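Sotelo Compact Hand Tool Set in Fitted Case

Category: Hand Tools > Cased Sets
Supplied by Hultwood

General

The Sotelo compact set is intended for light electrical and assembly work at a bench or on site. It is sold as a complete cased unit and is stocked at the Hultwood main warehouse. Orders placed before noon ship the same day. The set replaces the earlier roll-pouch version, which was discontinued in December.

Case

The case is black plastic with a hinged lid. Base and lid are both lined with black foam, cut into compartments for individual tools. It is meant to lie flat when open. Do not lift an open case by the lid. Maximum load with all compartments filled is well under the hinge rating – the hinge is tested to 3,000 open and close cycles.

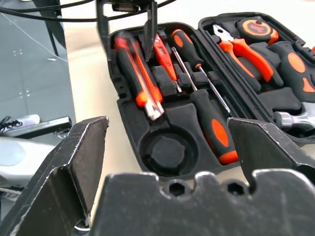 Product Data Editor, Hultwood

Tools in the base tray

The utility knife is orange and black with a retractable blade. Retract the blade fully before closing the lid. Replacement blades are sold separately in packs of 30.

The voltage tester is pen-shaped and has its own narrow slot. It is a presence indicator only and does not replace a meter. Check it on a known live source before and after each use.

Two screwdrivers are fitted, the second larger than the first. Both have black handles with orange inserts. The larger one also has an orange end cap. The handles are not insulated for live work, and the circuit must be isolated before either driver is used on a terminal.

Care

Wipe tools with a dry cloth before returning them to the foam. Oil left on a shaft will soften the lining over time. The foam can be brushed or vacuumed but should not be washed. Store the case closed, away from direct heat. If a compartment tears, a replacement liner can be ordered under part 51 for the base or part 27 for the lid. Liners are held by adhesive strips – remove the old strips completely before fitting the new part.

Ordering

Sold singly. Individual tools are available as spares, except the voltage tester, which is supplied only with the full set. The Dravico hanging bracket fits this case when closed and is listed under Storage Accessories.

Comments (3)

benchrat
Does part 51 come with the adhesive strips or do I need to buy those?

Hultwood Support
Strips are included with both liners.

tmk_wiring
Had mine for a year. Foam is holding up fine. Wish they sold the tester by itself, I left mine on a job.

Shares: 12

Contact Hultwood | Copyright Hultwood, all rights reserved | Back to top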